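The long way round to a good marmalade

I blame my grandmother's pantry. Every winter it filled with jars the colour of a sunset, and I grew up thinking everybody's toast came with that bitter, sticky wallop. Then I moved to Hobart, bought a jar from the supermarket and nearly cried (it was orange jelly, and I won't hear otherwise).

So in May I rang Ilaria Fontana, who has made 291 jars this season in a kitchen smaller than my bathroom, and begged for a lesson. She told me to bring Sevilles, an apron and no opinions.

We sliced for hours. Ilaria likes her peel chunky, I like mine fine, and we settled on a sort of grumpy medium. The pips went into a muslin bag, the lot soaked overnight, and next morning she tipped in 900 grams of sugar without so much as glancing at the scales. Show-off!
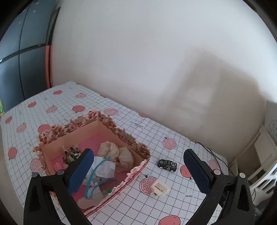 The wait for setting point is what gets me. You put a saucer in the freezer, drop a blob on it, push it with your finger and hope for a wrinkle. Mine took 40 minutes of boiling and five saucers, and by the end I was colouring up like a beetroot over the stove.

I came home with six jars and a burnt thumb. Two are already gone, one of them eaten with a spoon, standing up, in my dressing gown.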